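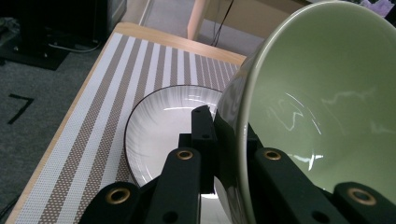 Do I have to run the box before I put any dough in it?
I'd do it once, for two hours, with the lid on and the vent open. It gets rid of the new-plastic smell, and it gives you a chance to see how your kitchen treats the thing before there's flour involved.

Section 2: Setting Up Your Jollura Proofing Box

Hi again! If you skipped Section 1, all you missed was the parts list and me going on about my grandmother's rolls. This section gets the box out of the carton, onto the counter and through its first batch of dough. I wrote it in my own kitchen in Trellatham with the box running next to me, so if it wanders a bit, blame the bread.

Picking a spot

1. Find a flat stretch of counter near an outlet. The cord is on the short side (Shuzhen Xia, who drew up the base, wanted it that way so it wouldn't hang over the edge and get snagged). Please don't use an extension cord.

2. Stay away from the stove, the dishwasher vent and any window that gets strong afternoon sun. The sensor reads the air inside the box, and a wall that's being cooked from outside will fool it.

3. Leave a hand's width of space behind the base. The little slots back there need to breathe.

4. Check that the base doesn't rock. If it does, twist the front left foot until it stops -- that's the only adjustable one.

Note: I've been asked whether the box can live on top of the fridge. It can, but you'll be lifting a bowl of dough down from over your head, and I've dropped one doing just that. I moved mine to the counter the same day.

Putting the box together

5. Unfold the walls. They come folded flat and they're stiff the first few times, so do one long side, then the other, and let the short ends swing in by themselves.

6. Set the walls into the groove around the base. You'll feel a click at each corner. If you get three clicks and one mushy corner, lift the whole thing off and start over. Pushing harder on the mushy one just bends the tab.

7. Fill the water tray to the line and slide it onto the heating plate. Tap water is fine. If yours is very hard you'll see a white ring after a while, and there's a bit on cleaning that off in Section 4.

8. Lay the wire rack over the tray. The feet go down! Upside down it looks nearly right, and then the rack slides when you put weight on it.

9. Put the lid on with the vent toward you.

Caution: The heating plate is rated at 125 watts, which doesn't sound like much, but it gets hot enough to hurt. Don't touch it while the light is on, and give it a good while to cool after you unplug.

Caution: Never run the box with the tray missing. It won't catch fire or anything dramatic, but it will shut itself off and sulk, and you'll have to unplug it and wait before it will start again.

The first run

10. Plug in, turn the dial to Medium and press the round button. The light blinks while the box is warming up and stays steady once it's there.

11. Leave it alone for the full two hours. You'll hear a tick now and then. That's the thermostat, and it's supposed to do that. Cường Khổng had the first box off the line at his house and called me at breakfast, sure that it was broken. It was ticking.

12. Turn it off, take the lid off, pour out the water and wipe everything down with a damp cloth. Now you're ready for dough.

If the smell is still there after that, do it again with the vent open and the kitchen fan on. Mine took one round. Consuelo Zavala's took more, but she also has a nose like a bloodhound.

Choosing a bowl

Most bowls will do, so please don't go shopping on my account. What matters is that it sits flat on the rack, that the lid closes over it and that there's room for the dough to grow. I tend to go for something a lot bigger than I think I need, because dough over the rim is a pain to get out of the wire rack.

A few things I've picked up along the way:

Ceramic takes longer to warm through, and then it holds the warmth nicely. If your kitchen is chilly, rinse the bowl with warm water and dry it before the dough goes in.

Metal heats up fast and can get a little too cozy at the bottom. Put a folded dish towel between it and the rack.

Plastic is fine. It's light and you can see the dough if it's clear, and I use plastic for pizza dough all the time.

Wood I'd keep out of the box. All that damp air isn't kind to it.

A light coat of oil inside the bowl helps whatever it's made of.

Your first batch

This is the test dough we use at the shop. It's a plain white dough, small enough that you won't cry if it goes wrong.

13. Stir together 300 grams of bread flour, a teaspoon of instant yeast and a teaspoon of salt. Add lukewarm water a splash at a time until it comes together into a soft, slightly sticky ball.

14. Knead until it's smooth. I put the radio on and go for two or three songs.

15. Oil your bowl, drop the dough in, and turn it over once so the top gets a little oil too. No plastic wrap needed, the water tray keeps the skin from drying out.

16. Check the tray, set the dial to Medium, close the vent halfway and press the button. Once the light is steady, set the bowl on the rack and put the lid back on.

17. Wait for it to double. An hour is a good time to take your first look, and a cold kitchen or sleepy yeast can stretch that quite a bit. Go by the dough and ignore the clock if they disagree.

18. Press a floured finger into it. If the dent fills back in slowly, you're there. If it springs right back, close up and give it longer. If the whole thing sighs and sinks, it went too far -- flatten it out, call it focaccia and use lots of olive oil.

Note: Every time you lift the lid you let out the warm, damp air, and the box needs 5 minutes or so of steady running to make it up. I know it's tempting. My kids have a standing ban on peeking.

What the dial settings are for

Low is for slow, sweet or buttery doughs. Butter gets greasy if you rush it, so brioche and croissants belong here, with the vent open.

Medium is your everyday setting. If you never touch the dial again, you'll still make good bread.

High is for yogurt and for waking up a starter that's been forgotten in the fridge. Don't use it for dough. Emiliano Esquivel swears by it for rye, and he and I have agreed to stop talking about that.

If something seems off

Light won't stop blinking: the box can't reach its setting. Look for an open vent, a lid that isn't seated, or a draft. In April I had this for a week before I noticed the window over the sink wasn't latched.

Water running down the walls: too much steam. Open the vent all the way and wipe the inside of the lid. A bit of fog is normal.

Dough has a dry skin: the tray has run low, or the vent was wide open. Top up the tray with warm water, rub a few drops of oil over the dough and carry on.

Nothing happens when you press the button: make sure the tray is pushed all the way back. There's a small switch behind it that has to be pressed in. This is the answer to most of the calls we get on a Monday, after everyone's weekend baking.

Still stuck? Write to us at the shop and ask for Jaqueline Pacheco, that's me. Tell me the setting you used and how long you left it, and send along the number from the sticker under the base. Unplug it and empty the tray before you flip it over to look.

Section 3 covers yogurt, and there's a page in there on keeping a starter going if you bake only once in a while.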